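Zaltura two-arm table kit

Can a machine tidy your jewelry box yet? I've been poking at that one since July, and my answer is a cheerful "sort of"!

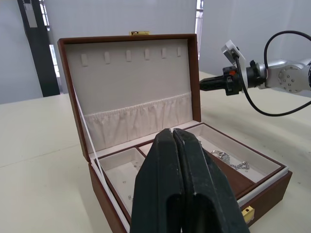 By Tamás Veres
2018-03-24

Big fingers, tiny pieces. I love this kit (two arms, a gripper and camera on each), but earrings are a mean test and I'd still do my own.

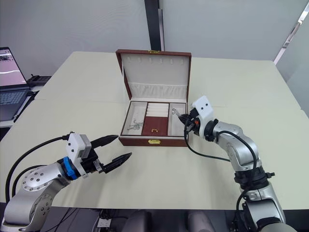

Small silver piece in the right gripper, box open.

Chains are worse. They tangle, they slide, and a person sorts them by feel without thinking. Shop-floor parts in neat trays? Much happier there.
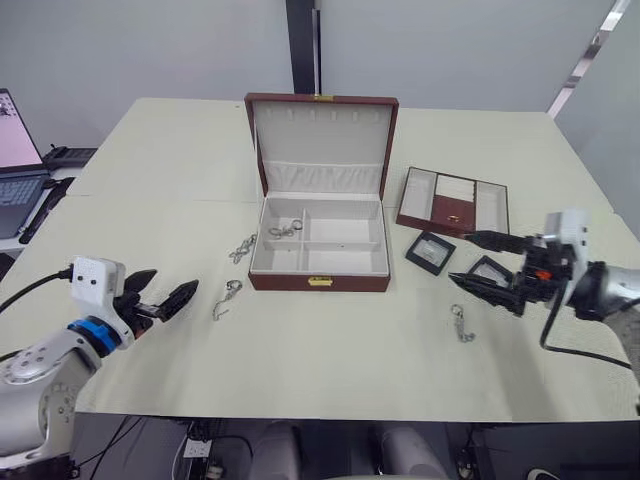 Photo: Pumarcombe

The Bălan lift-out tray and the display boxes are sold separately. Kit weight is 100 lb, so bring a friend. Spare fingertips come in packs of 8, and I'd get two.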